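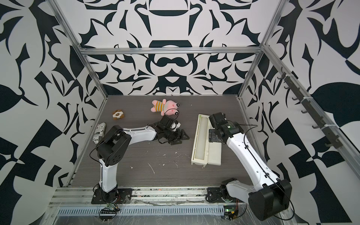

Baudry Peel-and-Stick Wall Covering, Large Pattern
Sold by the roll. Matte vinyl face, paper backing, repositionable adhesive (see below for what we think of the word "repositionable").

Cindomen has sold paste-the-wall paper for a long time and resisted peel-and-stick for most of it. We now stock one line. We still have doubts about the whole category, and you should read them before you order.

What the manufacturer says
Goes up in an afternoon. No tools. Comes off clean. Suits any smooth surface. Renter friendly.

What we would say
It goes up in an afternoon if the wall is short, flat and has no outlet in it. You need a sharp knife, a straightedge, a felt-edged smoother and a level, and to our minds those are tools. "Any smooth surface" leaves out a good many smooth surfaces, including most scrubbable paints sold for kitchens and bathrooms, which are made so that things won't stick to them. As for renters, that depends on who painted the place last and how cheap they were about it.

The adhesive
You can lift a strip and lay it again. We would plan on doing that once, maybe twice on a good wall. After that the edges pick up dust and plaster crumbs and will not lie down again whatever you do with a hair dryer. The brochure suggests you can move it as often as you like. We asked the distributor how that had been tested and were sent the brochure again.

Removal is the other half of the claim. Pull slowly, low to the wall, from a top corner. On sound, fully cured paint it usually comes away in one sheet. On flat builder-grade paint it can bring the paint with it, and on bare drywall it will certainly take the paper face. Fresh paint needs 3 weeks before you cover it. The label on the roll gives a shorter time and we don't agree with the label.

Pattern matching
Every large pattern wastes material, and mirrored patterns waste the most. The repeat is long, so each new strip has to be slid up or down until it meets the last one, and the piece you trim off is rarely tall enough to use anywhere except over a door. Online calculators (including the one Baudry provides) work from wall area and ignore this. Measure the height, add a full repeat to each strip, then see how many strips you get from a roll. The answer will be worse than the calculator's.

A centered design should start from the middle of the wall. If you start at a corner, the center line ends up wherever it likes, and with a bold design you will see it every time you sit down. Inside corners in older houses are never plumb. Cut the strip so that it turns the corner by a finger's width and start the next wall with a fresh plumb line.
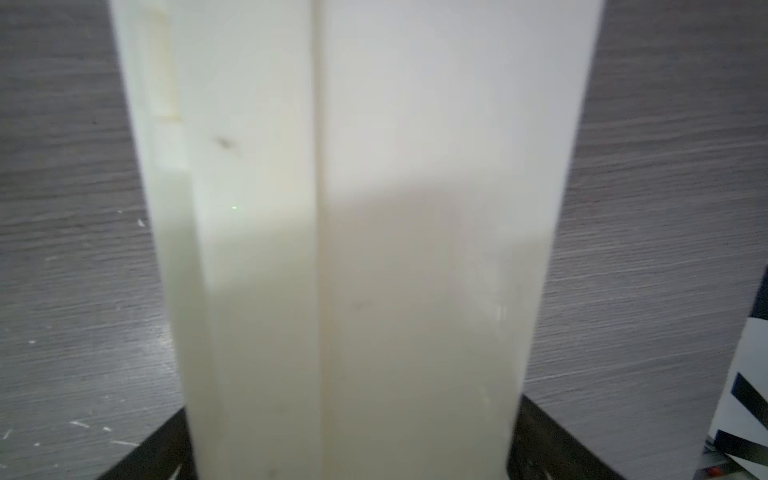
Seams are butted. The installation sheet offers overlapping as an alternative, and on a solid color we might put up with it, but on black and white an overlap shows as a ridge from across the room. Some shrinkage is normal with vinyl. If you stretch the strip as you hang it, expect a thin pale line at the seam by the end of the first heating season. A touch of matching marker on the wall before the strip goes up will hide most of it where black meets black.

Samples
Please buy a sample. Stick it to the actual wall, in the worst spot you can find, and leave it for 2 weeks. Then peel it off and look at the wall. This tells you more than our reviews, which are mostly written on the day of installation by people who are still pleased.

Samples are charged, and the charge comes off your order if you go ahead. We know other shops send them free. Those samples are about the size of a playing card and tell you the color.

How it compares
Asura Easy Cling: Thinner and cheaper. Easier to handle alone, but dark paint shows through the white areas, and the sheen catches window light. We dropped it in January.

Skavberg Fabric Cover: A woven face, much more forgiving over slight texture, and the best of the lot for coming off. Plain colors and small prints only. If you aren't set on a big pattern, buy this.

Ordinary paper and paste: Still flatter, still longer lasting and still cheaper per wall once you own the brush. Messier, yes. Not for a rental.

Specification
Finish: matte
Backing: paper, printed grid
Match: straight, large repeat
Cleaning: damp cloth, no solvent
Light fastness: "excellent" according to the supplier, who gave no test standard
Use: interior walls and panels. Not for ceilings, showers, textured plaster, brick or anything behind a stove
Recycled content: backing 100 percent recycled according to Baudry. The vinyl is vinyl

Customer comments
"Looks great from the door. Up close there are bubbles I couldn't get out, and the trick with the pin left a mark. I'd still do it again on a smaller wall." Emese Szalai

"The page told me to buy a sample and I didn't. Our hallway has the wipe-clean paint and the strips were on the floor by breakfast. Cindomen took back the unopened rolls." Ermanno Rinaldi

"I think you're too hard on it. Mine has been up through a humid summer and only one corner has let go, behind the radiator where I was warned it would." Clémence Gautier

Reply from the shop: Glad it's holding. We'd be interested to hear how it comes off.

Ordering notes
Order every roll at once and check that the batch numbers agree before you cut anything. Blacks vary between batches more than you'd think, with some leaning brown. We can't match a batch later and we won't promise to try. If you're unsure between two quantities, take the larger one; unopened rolls can be returned within 3 months. Opened rolls can't, even if you only took off the wrapper to have a look.

Rolls should be kept lying flat and indoors. A roll left standing in a cold garage takes a curl at the bottom end and fights you all the way up the wall.

Questions about a particular wall go to Lucienne Picard at the trade desk. Send the paint brand and finish if you know them. She will probably tell you to buy a sample.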